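Distulton laboratory teaches robot arms with hand-held grippers

VONDVILLE, June – Researchers at Distulton have presented a method in which a robot learns small table tasks from people, without a person steering the robot itself. The demonstrator holds one gripper in each hand and does the task at a normal desk. 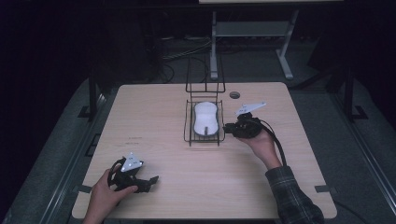 The study, named Nicholas, used 387 demonstrations from 30 people. The policy trained on them was then tested on 57 objects which it had not met before. "We wanted to know if short recordings are enough – for many objects they are," said Erdal Güler, who leads the work. "Thin and soft things remain difficult for us."

The team will now repeat the tests in a second laboratory in Driltport. The data will be shared with other groups on request.

Press contact: Noémi Fülöp, Distulton, Vondville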